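Forums > Student Projects > Manipulation > Stirnlow tidy task: grasp failures on thin and clear objects

kanaan_build
We are the Stirnlow student group, second year, working on the tidying task for the Clollusum round. Demonstrations are recorded by hand with the two-finger gripper, then a policy is trained on them. Training set is 526 episodes so far. Boxes and bottles are fine. Thin items and anything transparent are poor. The planner tends to close early or pick a point in the glass. Typical ledge below, evening session.
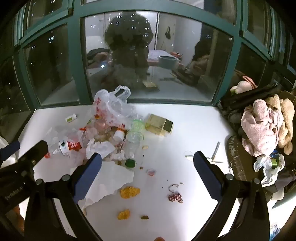

Episodes in this set are segmented by object, one pick per segment. The classifier head does well on the gold box and on the white pill bottle with the red cap, and badly on the chopsticks and the clear bag with the red printing. Window reflections also give false positives, mostly the bed and the chair. Is it worth masking the glass, or should we leave it in and collect more?

sfl_526
Mask it. A fixed polygon is no use as the camera moves with the hand, so segment the window per image and blank it before the encoder. We did this on Stakilska and the false picks went away within one training run.

torvane
Disagree. If you blank the window in training you have to blank it at run time too, and then you depend on the segmenter never failing. Leave it in and collect the same clutter in daylight and at night. The network will sort it out if the variation is there.

sfl_526
It will sort it out with far more than 526 episodes. They are students with a deadline.

kanaan_build
The deadline is 4 Sep 2021, so collection is limited. We have hours for one more block, two at most.

torvane
Then split the block. Half on the ledge with the lights off behind you, half as it is now. Costs you nothing in code.

oxbow_k
Separate point. What are the fingertip pads? If they are smooth you will not get chopsticks off a flat surface whatever the policy does. The tips need to get under the thing or trap it against an edge.

kanaan_build
Pads are textured, printed in flexible filament. They hold soft things well. For flat ones we have been dragging to the edge of the ledge first, but only one of us does it consistently, so the data is mixed.

oxbow_k
That is your problem then, more than the glass. Two strategies for one object and the policy averages them. Write down one method per object class and make everyone follow it. Throw out the episodes that don't.

kanaan_build
Siu-fong Lui from our group has started a sheet for that. The second half of the task is the drop. The target is a lined bin on a chair, and the release point drifts. Same clutter categories on the table beside it.
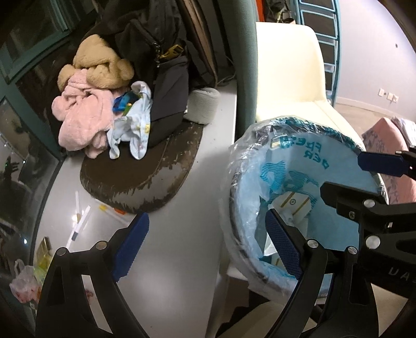

Gripper over the lined bin, plush toy and baby clothes on the table to the left.

torvane
Clear liner again. What are you using for depth?

kanaan_build
No depth, RGB only. Pose comes from visual tracking.

torvane
Then the drift is probably tracking. Check the trajectory error at the end of the long carries before you blame the liner. Ours was bad after every fast turn from window to bin.

sfl_526
Agreed on that one. Also fix the approach direction. If half the releases come over the chair back and half from the table side you will get the same averaging oxbow_k described.

kanaan_build
Error is worse on the long carries, yes. Will slow the turn and re-record those. 126 episodes to redo. Masking is still undecided, I will run both on the old set and post numbers.

Comments (3)

pell_m: Did the masked run ever get posted? Same trouble here with a shop window.

gantry_ok: Slowing the turn fixed ours as well. Calibrate the camera again if you have changed the mount.

rdh: torvane is right about the segmenter. Ours failed on a rainy day in August and the whole demo went with it.

We use cookies to keep you signed in and to count visits. By continuing to use this forum you accept our cookie policy.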